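Borklow Washroom Demos: data card

Posted in February by Aldana Ibarra

What this is

Recordings made for and during the Borklow open day, when visitors could watch people carry out small washroom jobs with hand-held grippers and then try the same jobs themselves. This card covers what was recorded, how it is arranged and what it should not be used for. It replaces the short text file that came with the first upload.

Contents

- 400 demonstrations by our own operators
- 37 demonstrations by visitors who agreed to have theirs kept
- one plain-text note per demonstration
- a task list, also in plain text

Visitor recordings are in a folder of their own, called visitors. Please keep them apart if you report results. Most of those people had held the grippers for a few minutes at most, and it shows in the timing.

Background

Borklow opens its workshop and the flat above it to the public once a year. Prellier ran the stand downstairs with the arm on a bench, and we had the washroom upstairs. The plan was to show where the training material for a home robot comes from. People tend to see the finished machine and never the hours of someone putting a bottle back on a shelf.

Elvira Henao gave the talk at the washroom door, every half hour from ten in the morning until four. Groups were kept small as the room will not take many. Each group heard the talk, watched two tasks and then had a turn if they wanted one. The queue reached the stairs by late morning, and we dropped one of the two tasks from the talk so that more people could try.

The operators wear the camera at head height and hold one gripper in each hand. The blocks on the fingers carry square black-and-white markers, used afterwards to work out where the fingertips were. Calibration was done before the doors opened and again at lunch. 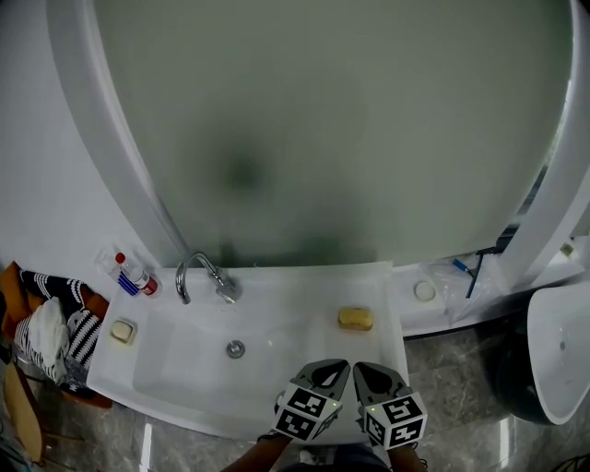 Tasks are grouped by where they start. The sink group is the largest and the one most people will want first. It covers picking up, putting down, turning and lining up small things on the basin edge and the ledge beside it. Nothing was tidied into rows beforehand, and the items were of the ordinary sort: a white bar of soap in a shallow square dish on the left, a yellow bar straight on the right-hand ledge with no dish under it, a clear bottle with a red cap by the tap. The two bars are named separately in the notes as soap_dish and soap_bare. A task that says only "soap" accepts either.

The second group is the ledge along the shower. Reaches are longer here and the operator usually has to lean. Expect more head movement in these and a few where the fingers leave the view for a second or two. We have not cut those parts out.

The third group is cloth. It is small and was added in the afternoon when De Luca, who lent us the spare pair of grippers, asked whether they would hold a towel. There are folding attempts and simple pick-and-place. Treat the labels in this group as a first pass.

File layout

operators/ has one folder per demonstration, numbered in the order recorded
visitors/ has the same layout, with no names or ages
tasks.txt gives the wording read out to each person
notes/ has one note for each demonstration, written by whoever was standing by

A note gives the task, which hand did the work, whether it was finished, and anything odd. Some are a single line. Elvira's are longer and worth reading.

Known problems

Frosted glass and a shiny tap are hard on depth estimates. Reflections on the marble floor also move with the operator, and one early tracking run followed a streak of light for most of a demonstration. The affected folder is listed in tasks.txt under the heading "skip".

The lunchtime calibration is slightly different from the morning one. Use the file stored next to each demonstration and do not copy one across the whole set.

Left-handed operators are few. If you need balance between hands, you will have to mirror or collect more.

Sound was recorded and then removed, as the talk and the visitors could be heard on nearly every file.

Suitable uses

Training and checking models that handle small objects near a basin, teaching, and comparing new operators with practised ones. The room is a single room with one layout, so results from this set alone say little about other washrooms.

Please do not use the visitor folder to judge or identify people. Anyone who took part can ask for their recording to be withdrawn, and we will remove it from the next version.

The open day itself

More than 700 people signed in at the front door, though many of those came for the bench demonstration and did not go upstairs. Nirkix printed the hand-out with the task wording on it, and spare copies are kept at the Borklow front desk. The commonest request from visitors was for a lighter gripper. The commonest question was how long one task takes to learn, which Elvira answered by letting them have a go.

Next year we would like a second room and a proper rail for the queue.

Changes

Second version: visitor folder split out, cloth group added, sound removed.
First version: sink and ledge groups only.

We use cookies to remember your download settings. Accept | Manage

Contact: the data desk, Borklow | © Borklow | Back to top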